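Metwood opens its first community table workshop in June

Metwood is throwing open its doors this June with a new programme of evening classes for anyone who has ever wanted to make their own kitchen table. Places are open to complete beginners, and we have 270 of them to fill over the summer — our biggest intake yet!

Each course runs for two evenings a week, starting at 6.30pm, and covers choosing boards, jointing, sanding and finishing. Tools are provided, and everyone takes home what they make.

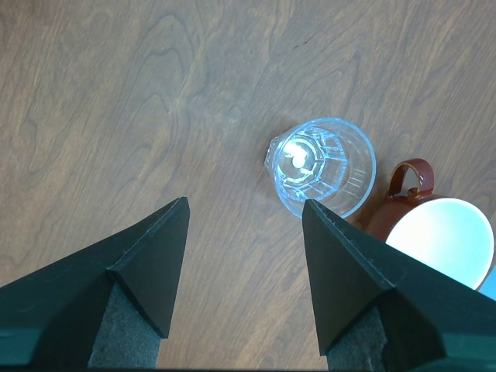 Rhona Rankin, on hearing that the classes were going ahead, said she had wanted to learn jointing for years and had already put her name down with her sister.

Tutors Ayman Ghoneim and Irén Orbán will lead the sessions, with oil finishing taught by Mahmoud Bennani of Skandora. All three love wood with plenty of character, and they can't wait to pass that on.

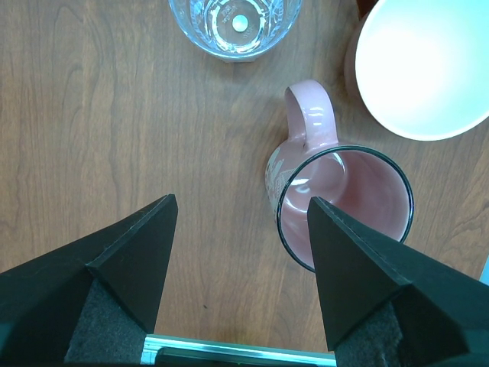
Booking opens at noon on 2 June at the Metwood front desk. Concession rates are available, and under-18s are welcome with an adult. For press enquiries, please ask for Ionuț Olteanu.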